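Speaker notes: One table, lunch and work together
Nafula Okoth, Varneck, 10/7/23
Time: 20 minutes and questions. Speak slowly. Water is on the left.

Slide 1. Title

Good morning and thank you for coming on a Saturday. My name is Nafula. I work with small offices and with people who have their office at home, and I help them to put their tables in order. I don't sell furniture. Please stop me if I speak too quickly or if a word is strange.

Slide 2. The old desk

Begin with my grandfather's desk, bought in 1958. It had drawers on both sides and a lock. He ate in the kitchen and he wrote at the desk, and a plate was never allowed on it. Pause here.

Today many of us have one white table. We read there, we answer letters there, and at noon the food arrives at the same place. In January I sent a question to the readers of the Vukska newsletter: do you eat where you work? I received 376 answers. Of these, 102 people wrote that they have no other table at all. So I will not tell you today to eat in another room.

Slide 3. What is on the table
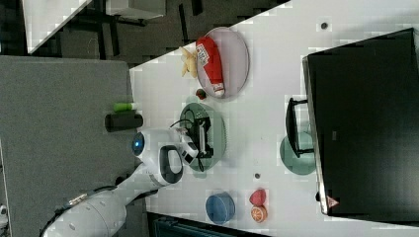 The screen is the largest thing and it decides everything. When it stands at one side, the rest of the surface must hold both the lunch and the small devices. Say clearly: food and cables have different needs. A banana can lie beside the plate and no harm is done. A ketchup bottle on its side is another matter, and I ask people to check the cap before they put it near a keyboard.

My first rule is that each plate has one job. If pink is for food, then food goes on pink. If the green plate holds a device and its cable, it stays for devices until the evening. It is not important which colour you choose. It is important that everybody at the table knows it.

My second rule is about the bowl. A bowl is good for fruit that rolls. An orange that is already cut should go on something you can wash, with the cut side up.

Ask the room: who has used a plate for screws, keys or a charger this week? Wait for hands.

Slide 4. Cables

Wind the cable in a loose loop, not tight. Keep the loop on the same plate as its device, so that you can lift both together when you wipe the table. Holes in the tabletop are very useful if you pass cables through them. If you don't use them, crumbs will find them. At Grurkia we cleaned under such a table and I filled half a cup.

Markers and pens: put them at the border of the work area, always at the same side. I prefer the left because I write with the right hand and take the cap off with the left.

Slide 5. Colours which help the eye

A white table makes small things easy to see, but it is tiring in strong light. I like one or two quiet colours on it. Sage green and grey are good neighbours for white. Show the next slide and let people look for a moment before speaking.

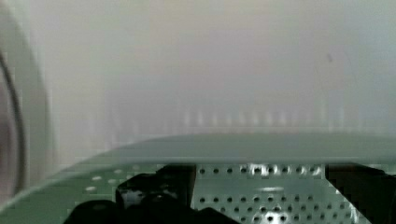 Slide 6. Green-grey against off-white, very near to the eye.

Soft colours like this one don't ask for attention. Keep the strong red and the strong blue for the things you must find quickly.

Slide 7. The evening round

Food first, then devices, then the cloth. In the Hyun office they do it before they switch off the screens, and it takes less time than boiling the kettle. Their budget for the whole change was 3000 and most of it was spent on lamps, so the plates came from home.

If there is time: tell the story of the honey and the telephone. If there is no time, go directly to questions.

Slide 8. Questions

Repeat each question aloud for the people at the back. The handout is on the chair by the door. Please take only one, the printer had no more paper.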